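FAQ: Buying a Used Desktop From Me

I'm Chantelle Visser and I fix up old office desktops and sell them out of my shop on Camargo Street. I get the same emails over and over, so I've put my answers in one place (you can still write, I like the company!).

Where do your computers come from?

Mostly offices that are closing or moving. The last big batch was 214 machines from a shipping company called Dulier, and my hallway still hasn't recovered. I wipe every drive before anything goes on the shelf.

Can I pick my own processor?

Yes, within reason. Tell me what you do all day and I'll suggest one. If it's email and the odd spreadsheet, please don't pay extra for the fancy chip, you won't feel it.

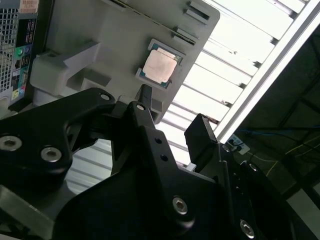 A processor in its gray plastic holder.

How much do they cost?

The basic desktop is $183, and that includes a keyboard and mouse. A screen is extra. I don't haggle on Thursday because that's when Chantelle Matlala runs the counter (yes, two Chantelles, we know) and she's tougher than me anyway.

Can I add more memory later?

Almost always! Bring it in, or do it at home if you're feeling brave. Shut it down, pull the plug, and check which type your board takes before you order anything. I have a drawer full of the wrong kind that people bought online and gave up on.

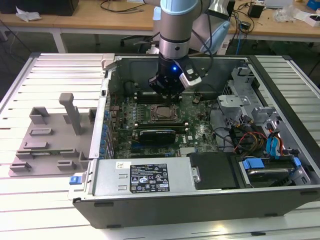

Side panel off, with the memory slots and graphics card in reach.

Do you ship?

Only the small ones. Towers are heavy and I've had 2 arrive with bent feet, which made me sad for a week. Pickup is free and I'll carry it to your car.

What if it breaks?

You get 200 days from pickup. Call me first, since half the time it's a loose cable and we can sort it out over the phone. If it needs to come back in, leave the cords at home and just bring the tower.

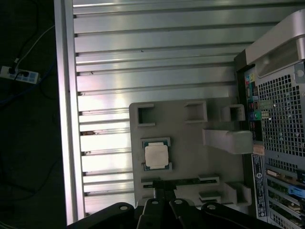

The warranty doesn't cover spilled drinks, sorry. I also can't help with programs you've added yourself, though if it's Wadix that's giving you trouble, try uninstalling it and putting it back on. Works for me most times.

Do you take trade-ins?

I do, as long as it turns on. I'll knock a bit off your price and strip the old one for parts. No printers, please. I mean it about the printers.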